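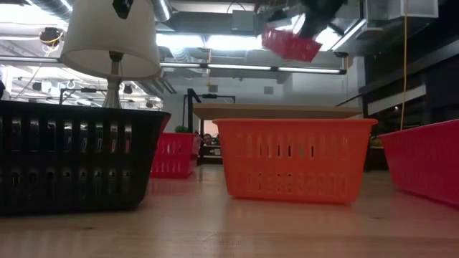 Basket station at the Grirnbridge open day. The arm holds a red basket above the table.

How to Set Up and Run a Basket-Handling Demonstration for Visitors

Updated 6/17/20

This page covers the tabletop basket demonstration as run at the Grirnbridge open day. It assumes a working arm with a two-finger gripper, a calibrated fixed camera, and the Entili control software already installed. Arm mounting and network setup are in the Grernitz installation notes and are not repeated here.

The demonstration is pick, lift, hold, and place, using slotted plastic baskets on a wooden table. One operator can run it. A second person is needed to talk to visitors if the group is larger than seven.

What you need

Slotted plastic baskets in more than one size and color, empty
A table with a flat, clear top
Floor tape
A spare set of gripper pads
A laptop with the Entili operator panel
The printed stop card

Baskets with a rolled rim are easier to grip than baskets with a thin, flat rim. Check each one by hand before the event. Throw out any with a cracked slot wall. A crack that looks harmless on the table will open when the basket is lifted by one side.

Step 1. Lay out the table

Place one basket near the middle of the table with its long side facing the visitors. This is the reference basket. Put the others to either side and farther back, and leave enough space between rims for the open gripper to come down without touching a neighbor. The minimum gap we use is 60 mm.

Keep the largest basket at one end. It blocks the camera's view of anything directly behind it, so do not put a target there. Baskets of similar color should not touch in the camera view. Two reds side by side are often read as a single object, and the grasp point then lands in the gap.

Step 2. Check the lighting

Turn on all overhead lights before calibrating color and leave them on until the event is over. Glossy rims reflect ceiling tubes as bright lines, and the edge finder can take one of these lines for the rim itself. If this happens, rotate the basket a few degrees and run detection again. Lowering the exposure also works but makes black baskets hard to separate from their shadows.

Step 3. Teach the grasp points

Open the operator panel and select Objects, then New. For each basket:

Run detection and confirm that the outline follows the outer rim.
Set the grasp point at the center of a side.
Set the approach direction to straight down.
Close the gripper at low force and lift 200 mm.
Hold, lower, and release.
Save under a name that includes color and size.

A basket held by one side will hang at an angle, and the place routine has to allow for it. Turn on Tilt Correction in the Wostier motion module, or the low corner will touch first and the basket will slide on release. Repeat the lift if the tilt differs noticeably between two tries. The usual cause is a finger resting on a slot edge when it should be on solid plastic.

Step 4. Set the speed

Use the Visitor profile. The Production profile is faster, but people standing close to the table tend to step back when the arm starts, and some step back into each other. Slow the swing across the table first. The vertical moves can stay near their normal rate.

An empty basket is light and has a lot of side area. It will swing during a fast sideways move and keep swinging when the arm stops. Add a short pause before the place move.

Step 5. Mark the visitor line

Tape the floor outside the full reach of the arm with a basket in hand. Measure with the largest basket, held at its far side. Measuring from the gripper alone gives a line that is too close. Visitors who crouch to look along the tabletop must also stay behind the tape.

Step 6. Run the demonstration

Start with the reference basket. Lift it, hold it for a moment, and put it back in the same place. Next, let a visitor name a color and enter it in the panel. After each place move, wait for the Ready message before entering the next color.

Do not reach over the table to straighten a basket while the panel shows Running. Press Pause, wait for the arm to stop, and then move it.

Logging

Set the log to record every grasp, including failed ones. The log file for this setup holds 2,272 entries and then overwrites the oldest, so export it before the room is cleared.

Common faults

Gripper closes on air: the basket was moved after detection. Run detection again.

Basket drops during lift: worn pads or low grip force. Replace the pads first. Raising the force bends the rim on small baskets.

Wrong basket selected: two saved objects share a color name. Add the size to both names.

Arm stops partway with no message: the laptop has gone to sleep. Turn off power saving. This was fixed in the January panel release, but older laptops still need the manual setting.

Shutting down

Put the last basket down, select Home, and wait for the arm to park. Switch off the drive power before the laptop. Stack the baskets by size and store the gripper pads flat.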